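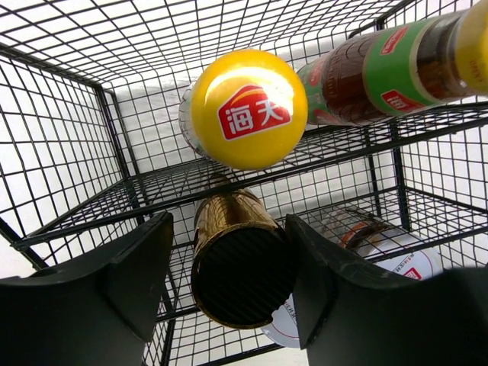 April, Stastow cell, wire rack picks. Protective stop on run 1357, lower compartment, during retreat with the object held. Wrist force went over the limit of 36 N in the upward direction and the arm halted with the brakes on. The geometry leaves little room for error on this shelf: the gold container sits with its upper rear portion under the front rail of the middle shelf, so any lift before the object has come forward of the rail loads the wire from below. The log says the lift started early.

Sequence from the controller log. Approach normal. Close normal, grip force reached setpoint, grasp flag true. Retract commanded in tool frame. Lift commanded while the retract was still in progress. Force trace flat, then a steep ramp in Z, then the stop. Nothing odd in the joint currents before the ramp. Gripper held its force through the stop, as it should. Time from grasp flag to stop was nearly 2 s.

First suspicion was the pose estimate, given how much reflection comes off that can and off the big yellow cap above it. Replayed the estimate from the saved data against the taught position. Error along the approach axis was small and in the harmless direction. Ruled out, at least for this run. The glare remains a problem for the upper compartment and should have its own entry.

Second suspicion was the rack having been moved. Checked the shelf against the fixture marks, no shift I could measure. The middle shelf does flex if pushed up by hand, which explains why the ramp has a soft foot before it gets steep.

Cause, as far as I can tell: blend radius. The retract and lift are separate moves, and the Pombridge planner update merged them with the default blend. On an open table that only rounds off the corner. Inside the rack the rounded corner begins behind the rail. The old config had blending off for anything tagged as enclosed. The tag was dropped when the rack definition was converted to the new format. No warning from the converter.

Recovery was slower than it needed to be. The stop left the can pressed up against the rail, and the standard recovery routine opens the gripper before doing anything else. Did not run it. Released the brakes in manual mode at reduced speed, jogged down until Z force read close to zero, then straight back out along the approach axis, then opened over the tray. Someone following the written procedure would have dropped the can inside the rack and possibly pushed the jar lying to the right of it. The procedure needs a branch for held objects in enclosed shelves. I have put a note on the pendant for now.

Inspection afterward. Fingertips intact, the wear along the left finger's top edge is old. Small dent in the can rim, cannot say whether it was there before. Wire rail unmarked. Force sensor re-zeroed, drift within spec.

Changes made:
Enclosed tag restored by hand on the rack definition.
Blend set to zero for retract and lift on both compartments.
Lift now waits for the position-reached signal from the retract, with a 2 mm tolerance.
Force limit left alone. It did its job and I do not want it raised to hide this.

Repeated the same pick at low speed with the can in the same spot. Retract completed, lift began clear of the rail, no contact on the force trace. Full speed not tried yet.

Open items. Zara uses the same converter, so its shelf definitions should be checked for the missing tag before anyone runs there. The Long cell is still on the old planner and is not affected; hold the update on that one. Also want the converter to fail on an unknown tag instead of dropping it silently. Ticket drafted, log and force trace attached.

16:40, cell left powered down, pendant locked.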